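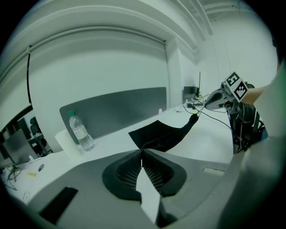

Séance 6 — Chiffrer un poste de manipulation

Bon, on passe aux sous ! La dernière fois, Eun-ji Chae vous a parlé de cinématique, moi je vous parle de devis (moins glamour, je sais, mais c'est là que les projets coincent).

Prenons le poste de l'atelier Zotley. Le bras, tout le monde pense à le budgéter. La pince aussi, à peu près. Et puis arrivent les câbles, les marqueurs de calibration, les fixations, les coussinets de doigts à remplacer... Chez nous, cette ligne « divers » a fini à 2 972 euros, pour 61 références commandées. J'avais prévu la moitié !

Ma règle maintenant : je liste tout ce qui touche le bureau, bureau compris, et j'ajoute une marge sur les consommables. Pour les pinces tenues à la main, comptez-en une de rechange par poste. Le fournisseur, Urquhart, livre en 6 semaines — donc une commande passée en octobre, c'est juste pour les TP.

À faire avant la prochaine séance : reprendre la grille Vundum, remplir les colonnes « achat » et « entretien », plafonner les accessoires à 50 euros pièce. Envoyez le tout à Pui-shan Au, avec moi en copie.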